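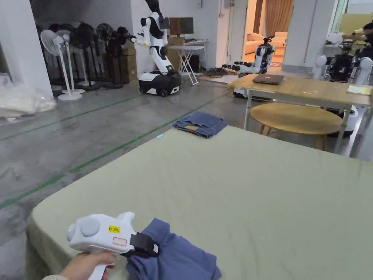 Learning to fold for the machines was harder than folding for the customers, Bảo Nghiêm told the first meeting of the garment section at Urkbridge, and the pay grade ought to say so. The point was written into the minutes, along with a request that it be dealt with before the new rosters came out. It was still on the agenda when the rosters were posted.

Chapter 7
Work After Automation: Tasks, Skills and Rosters

This chapter looks at what happens to jobs when part of the work in them is handed to a machine. Chapter 6 dealt with the decision to automate and with the costs an employer weighs up. We now turn to the people who are already on the payroll when that decision has been made. The main case is the Urkbridge site of Folance, a company that launders, sorts and folds clothing and linen for hotels, hospitals and hire firms.

7.1 Jobs and tasks

A job is a bundle of tasks. A garment hand at Urkbridge in the years before automation unloaded trolleys, checked for stains and missing buttons, sorted by customer, folded, stacked, labelled and signed off the count. When people say that a robot has taken a job, they usually mean it has taken one or two of these tasks. The rest have to go somewhere. They may stay with the same worker, be grouped into a new position, or be dropped.

Folding was the task Folance wanted to automate first, and it is a hard one. A carton keeps its shape when it is picked up. A shirt does not. The same shirt can land on a table in any number of ways, and the person folding it finds the collar and the seams by habit, often without looking closely. Workers asked to explain how they do it tend to leave out most of the steps.

The company's approach was to have staff carry out the work with handheld grippers, so that the movements of the jaws could be recorded and used to train the robots. This is called learning from demonstration. The worker gives up the use of the fingers and has to pick up, drag and flatten cloth with two jaws, as the robot will. Staff who had folded by hand for years found they had to slow down a good deal. New starters, with fewer habits to lose, often found it easier.

7.2 What changed on the floor

The program began on 08/01/2018 with volunteers from the day shift. At that time the site had 680 employees, of whom 230 worked in garments. Table 7.1 in the workbook sets out how their positions changed over the period covered by the case.

The first change was in how output was measured. Hand folding had been paid against a target of 500 pieces a shift. Demonstration work could not be measured that way. A fast, untidy demonstration was worthless, and a slow one with a clean start and finish could be used many times over. Supervisors continued to ask for piece counts for several months, and staff on the program were marked down in two pay reviews before the form was altered.

The second change was in the roster. Demonstrations were spread across the day in short sessions, with breaks between them, and workers went back to sorting or checking in the gaps. Some liked the variety. Others said they had lost the company of a regular bench. Parents who relied on a fixed finish time were the group most likely to ask for a transfer out.

The third change concerned strain. Repeated folding had been the main source of wrist and shoulder claims in the garment section. Gripper work moved the load to the forearm and thumb. The site's safety adviser, Fulvio Greco, recommended a limit on the length of each session and a change of hands where the task allowed it. The first recommendation was adopted in August and the second was left to team leaders.

7.3 Who owns a skill?

An employer pays for a shift's work and receives the folded clothes. When the movements are recorded as well, the employer receives something that can be used after the worker has gone home, and after the worker has left the company. Most employment agreements were written with no thought of this. The Urkbridge agreement said nothing about it until the garment section raised the matter, and the clause that followed is reprinted in Reading 7A.

Key terms for this chapter: task, job redesign, learning from demonstration, piece rate, deskilling, reclassification, consultation clause.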